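Open day at the Setberg family centre, Bramcombe — my notes

Sun 21 February. Typed on the bus, sorry. 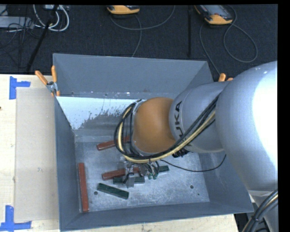 Ludmila Koubek had written to me beforehand that I shouldn't expect much talking in the first hour, people who grew up in frightened houses tend to sit by the door and wait. She was right. Eight chairs by the door, all taken. Front row bare till the tea came out.

Centre is in the old Zelenák building, up the hill from the station. Steep. Ramp round the back if you need it, badly signed.

Morning talk was on adult children of violent parents, and what happens when you're asked to look after the parent later on. One woman's father is 94 now and still shouts at her down the phone. She rings him anyway, Sundays. No one told her to stop, which I liked. The speaker asked what she does afterwards. Long silence — then "wash the floor".

Two small groups after that. I went in the sibling one. Lots on being the favourite, and how the others don't forgive you for it even at fifty. I hadn't thought of that as harm before. Wrote it down twice.

Lunch soup, fine. Too short a break, some 2o minutes, and the quiet room was locked untill somebody found the key.

Afternoon: someone over from the Jollville group on writing letters you don't send. Didn't take to it. Others did, one man filled both sides and asked for more paper.

Counselling list is open but slow, they're saying July for a first appointment. Drop-in is quicker, Tuesday evenings, no name needed at the desk. Bring change for the car park, the machine won't take cards.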